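How to get your housekeeping team ready for robot arms (without everyone hating it)

I run the room teams for Plellosus, over at the Plasham site, and since November we've been planning for a pair of arms to take on the picking-up part of family room changeovers. We did 2778 of those last year, so it's a fair bit of bending down for lost toys! A few people have asked how we're going about it, so I've written up our way of doing things.

First, build the room in the simulator and get the cleaners in front of it early. I left this far too long. We'd modelled a room with lovely bare surfaces, and the first thing my morning team said was "where's all the stuff?" So ask them what guests leave out and where, then put it in. Games, balls, puzzles, the lot.
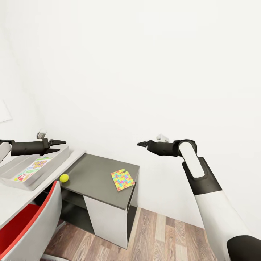
Both arms in the model room, with a game box on the tray and a ball and puzzle box on the cabinet.

Next, sit down with two people at a time and run through a changeover on screen. Any more and the quiet ones stop talking. Give each pair 25 minutes and a printed job list, and have them mark every job as "arm", "me" or "not sure". Don't argue with the not sures. Ours were nearly all about flat things like thin books, which are a pain to get your fingers under even if you've got fingers.

Then talk about the awkward spots. Low open shelves are one, and beds are another (how far does the arm have to reach, and who strips the linen while it's working?). We decided the linen stays with people, and the arms stop completely before anyone comes in. Write that on the job list in big letters.
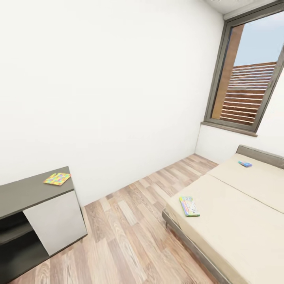 Once you've got your marked-up lists, go through them for what's left in the "me" column, as that's somebody's new job. For us it was bathrooms, beds, checking for damage and deciding what's rubbish and what's a child's treasure. It's heavier work per hour than before, all the little easy jobs having gone, so I've moved the tea break forward and we swap rooms more often. My team asked for both of those and I'd do them from day one if I started over.

Last thing, sort out the rota before the arms turn up. I've got 8 people trained on the stop button and at least one of them is on every shift, Sunday included. Our sister site at Hedard is starting its own lists next, and I've told them to pinch ours and scribble all over it.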